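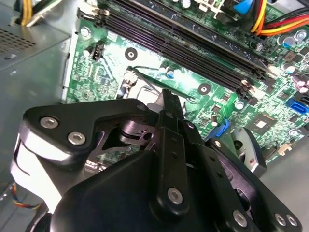 Gripper over the motherboard of a desktop computer, near the processor socket.

Call for participants: can a machine do the repair bench work yet?

Tukora is looking for 20 people who repair or take apart computers as part of their daily job. We want to compare your hands with our robot arm on small tasks: opening a retention lever, removing a memory module, pulling out a power cable. In our opinion the machine is still slow and often clumsy at these, but we need your judgment and not only ours.

You will come for one session of 4 hours in April. In the first half you do the tasks yourself at the bench. After the break you watch the arm try the same tasks, and you tell us where you would stop it. Kamarul Siregar leads the sessions and will explain everything at the start.

You should have at least one year of bench experience. Knowledge of robots is not necessary. Glasses are no problem – please bring the ones you use for close work.

We pay 300 dollars for the full session, and lunch is included. Your name will not appear in the report.

To apply, write a few lines about your work to Ailsa Nisbet, Room 618, Lilura Building, or leave them at the front desk before 5 p.m.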